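Home | News | Repair Corner | Past issues | Contact

The grey bin of small things

Repair Corner, winter issue
Jan 30, 2025

Every household I have visited in Endcombe has a place where the small things go. In my mother's house it was a biscuit tin. In my own it was a drawer beside the cooker, and then two drawers, and then a shelf. At the Endcombe exchange shop we have the same habit, only bigger, and this winter I was asked to write something about how we sort it. I am not a fast sorter and English is my third language, so please be patient with both.

What do I mean with small things? I mean all that arrives at the bottom of a bag when somebody has cleared a room. There are buttons, furniture feet, lids, pieces of games, curtain hooks, covers that have lost the object they covered. The large items are easy. A chair is a chair, it goes with the chairs. A small thing without its family is more difficult, and it takes the same time to decide about it as about the chair, sometimes more.

When I began in June, the small things were kept in shoe boxes with the name of the day on the lid. It was a friendly system but it did not work. A box from a Monday had the same contents as a box from any other day, and when a visitor asked for a knob for a pan lid we had to open all of them. After two weeks I stopped using the boxes and put everything in open bins. I prefer an open bin because I can see to the floor of it. A box with a lid makes me believe that the work has been done.

My first rule is that the bin must not be filled. I pour in only so much that the things can lie next to each other, with some floor still showing between them. If they lie in a heap, my hand goes always to the top of the heap and I choose the same easy pieces again and again. If they are spread out, I see the shape of each one. It looks like a waste of a good bin, but the sorting goes quicker and I don't scratch my fingers on what is hiding underneath.

My second rule is to leave the first quarter of an hour for looking. I don't pick up anything. I look for shapes that are the same, then for colours that are the same, and only after this I begin to lift. People who help me for the first time find this a little strange. They want to begin at once with the piece that is nearest to them, and I understand it very well, I was the same. 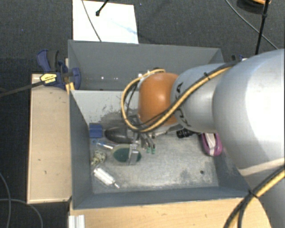
For the lifting itself I go from one end to the other and I don't jump. Big flat pieces I take first — they cover other pieces, and when they are gone the rest becomes simple. Then come the round and oval ones, which like to roll or slide to the wall as soon as you touch them. I push these gently against the side and take them from there. The very little ones I leave until last and then I tip them out on a tray, it is much better for the back.

The colour of the floor is important, I think. We had for a time a dark bin, almost black, and I lost screws in it every week. Pale grey is good. White is too bright under our lamps and after an hour my eyes were tired. Scuffs and old marks in a bin I don't mind at all. You cannot sort a thousand hard little objects and keep the plastic beautiful, and a bin that has been used is a bin that we don't need to buy. I wipe ours with a damp cloth, a drop of washing-up liquid, and then let it stand open until the next morning.

Where the things go afterwards

I use 9 trays. I tried with more, and then I needed to read the labels each time and it became slow. These are the labels as they are now:

Knobs and handles
Lids and stoppers
Hooks, rings, clips
Feet and castors
Game pieces
Buttons and buckles
Blocks and building toys
Screws, nails, bolts
I don't know

The last tray is the one that visitors like best. We keep it on the counter beside the till, and you may take from it what you recognise. A man recognised in it the missing part of his own coffee grinder, which was not from our shop at all but was the same model. A girl took a cork mat because she liked it. I am happy with both reasons.

Toy pieces I want to say something more about. They are the biggest part of what we receive after Christmas, and they come mixed with everything else. A block by itself is not worth much, but 40 blocks in a clean cloth bag is a present, and we have sold every bag I have made this winter. Please wash them before you bring them if you can. Warm water is enough for wood and plastic, but don't let wooden ones lie in it. Anything small enough to go in a little child's mouth I keep apart, and it goes out only in a bag with a warning written on it.

Batteries must not be in the bag. I ask it in each issue and I ask it again. Look also inside toys and bicycle lamps, and in those greeting cards that sing. A loose battery beside loose screws is dangerous, and we have no good place to store them. The shop in Dorkilness has a battery tube by the door and will take yours even if you don't buy anything.

The count

In December I counted, for one time only, what we had sorted since the summer. It was a rainy week and there were few customers. The result was 4000 pieces, of which 1000 had already found a new house. I had guessed a much lower number. Most of these were buttons, I must admit it, and a button is quick. Furniture feet leave the shop more slowly, but the person who needs four equal feet is always very glad.

I don't plan to count again. It took me longer than the sorting.

What we could use

A few things would help us at the moment. We look for shallow trays with a low edge, such as bakers or garden centres throw away. We look for small cloth bags with a string, clean jars with a lid that closes well, and a lamp that can be bent — ours has a weak neck and falls slowly forward during the afternoon. Labels we have plenty. Shoe boxes we have too many, so if you need some for your own shelves, come and ask.

If you have your own drawer of small things at home and you would like to do something about it, I suggest to begin with only the one drawer. Empty it into something wide and pale. A baking tray with a tea towel on it will do, or the lid of a storage box. Put back the things that you have used in the last year, and for each other thing ask if you can say its name. What you cannot name, you may bring to us. We probably can't name it also, but there is a tray for it.

Sorting mornings continue at Endcombe through the winter, in the back part of the shop where the heater is. You don't have to register. Bring glasses if you use them for reading, you will want them for the screws. Tea is there, and from next month also the ginger cake from the Wongsuwan bakery, which has kindly offered us what remains from the day before.

In the next issue I will write about keys. We have a jar of them which is nearly full, and I have still not found a good way.

More from Repair Corner
Mending a cane seat with what you have
Wongsuwan bakery: day-old bread shelf, new times
Dorkilness shop has moved its entrance
What the Cusance mending circle did with odd curtains
Jars, and how to take off the glue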